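Trormont Hand Gripper — Frequently Asked Questions

Questions about the rental service, the kit and the recordings. If your question is missing, write to Dayana Chambi at the support desk. She answers in the same working day in most cases.

What do I receive when I order the kit?
One hand gripper with camera, one charging cable, a printed card with the start steps and a return label. The household package has also a list of 28 suggested tasks. You may do them in any order, and you may leave out those which do not suit your home.

Do I need a robot?
No. The gripper is held in your hand and you work with it at your own table or on your own floor. The recordings are used later to teach a robot arm. If you have an arm already, please see the question about Gistar below.

How heavy is it?
The gripper weighs less than a full water bottle, but after a long time the wrist becomes tired. We recommend sessions of 22 minutes and then a pause. Our trainer Yeison Betancur does it like this too.

Which objects can I use?
Normal small things from the house: bottles, tubes, boxes, chargers, lids. Please no open liquids, no knives and nothing with a name or address on it. Very thin things such as a single sheet of paper are difficult to pick up, and you may skip them.

Can it hold the edge of a box?
Yes, if the wall of the box is thin. Put one finger on each side of the wall and close slowly. For lifting a box with things inside we advise to begin with few items — a full box can turn in the fingers.

Must my room be tidy?
No. The models learn better from real rooms, so a mat, cushions or cables on the floor are welcome. Only take care that no person's face and no screen is visible.

How many recordings are in one order?
The small package is 43 recordings, the large one is 82. A recording which we reject for technical reasons is not counted, and you can repeat it without extra cost.

Does it work with a Gistar arm?
Yes, the export for Gistar is included in both packages. For the older Restrepo controller you need the converter, which King-fai Wan sends by e-mail on request. Other arms are not tested by us at the moment.

A finger of my gripper has become loose. What should I do?
Check first the silver screws at the lower end of the arms. Turn them by hand with a small screwdriver, not with an electric one. If the finger still moves to the side, stop recording and ask for an exchange.

When must I send the kit back?
The rental period is written on your order. You can extend it once, in your account under Rentals. In August our workshop is closed, and kits returned in this month are checked in September.

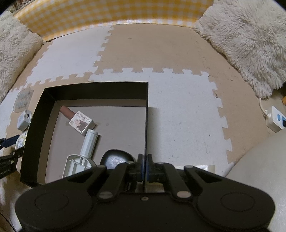 Gripper fingers at the wall of an open black box, floor task on foam mats.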